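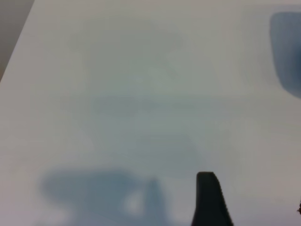
White surface, close up.

10 Apr 2018

So Lonerov have a new record out, and I've been told by everyone with a keyboard that it's their big return to roots. I've played it 8 times now and I'm not convinced. Berholm was a scruffy, bad-tempered album and I loved it. Caldeira has strings on it. Lots of strings.

The opener is good, I'll give them that – a proper accordion line and a chorus you can shout. Then it drifts. Of the 12 tracks, I'd keep four, and one of those is a cover.
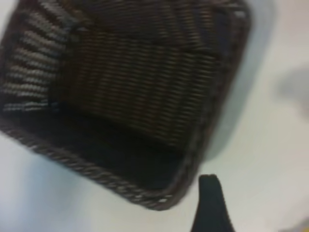
Woven basket, dark brown.

The vinyl is limited to 300 copies, which always makes me suspicious. Mine is number 393, so work that one out.

They play Stokora in August. I'll probably go, stand near the back and wait for the old songs. If they bring a string section I'm off to the bar.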